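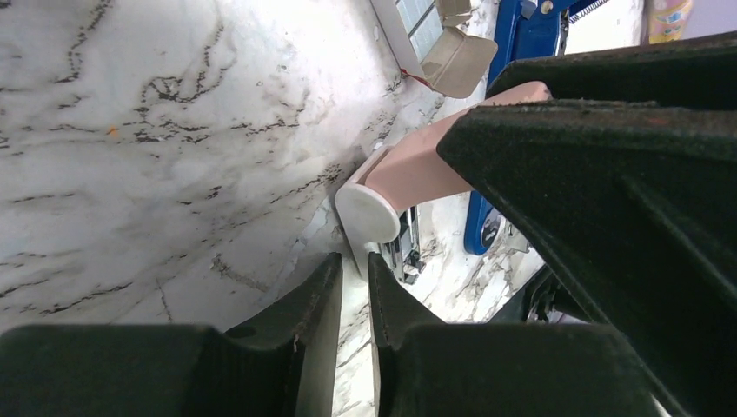 My old laptop has a small battery and a fan that starts when I open the second browser tab, so in March I began to look for a new one. I read many reviews and most of them compare only the speed of the processor in the first minute. My work is translation, and a heavy program with a big dictionary runs the whole day, so the first minute says very little to me. Weight matters also, since I carry the computer on the train. The pink and white stapler on the marble would fit in the same bag, and I would like the laptop to be the only thing there I can feel on my shoulder.

Triin Luik lent me her Widel for two weeks. I ran the same benchmark on it again and again for 30 minutes, with the charger and then without. With the charger the first result was 3559 points. On battery, after the half hour, it was 2133. I repeated it the next evening with the window open and got almost the same numbers. The Strazds, which I tried in the shop, is slower at the start, but the seller let me run only a single test, so I can't say how it behaves later.

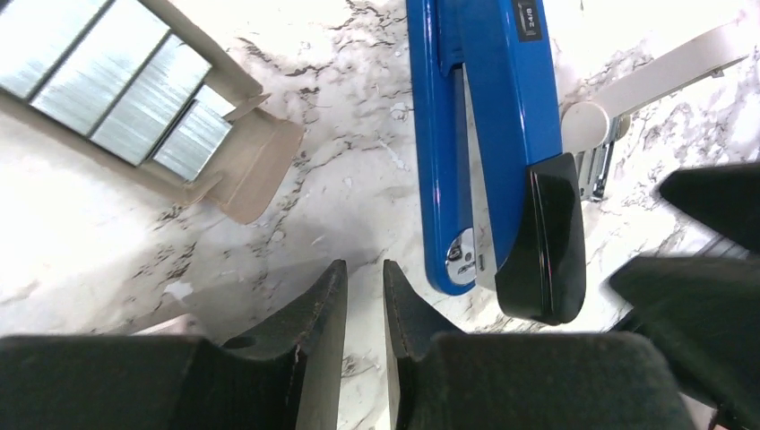

The memory was the more difficult question. The cheap Widel has it soldered to the board, and you must decide on the day you buy. In the Strazds there are two slots under the cover, side by side like the strips in the staple box, and you can put in a bigger module when you have the money. Ayane Yagi changed hers at the kitchen table and says the screws are the worst part. I opened my old machine for practice and one clip broke.

For now I am waiting for the new Strazds with the better screen. If somebody has used it on battery for a full working day, please write to me how hot the keyboard gets near the top row.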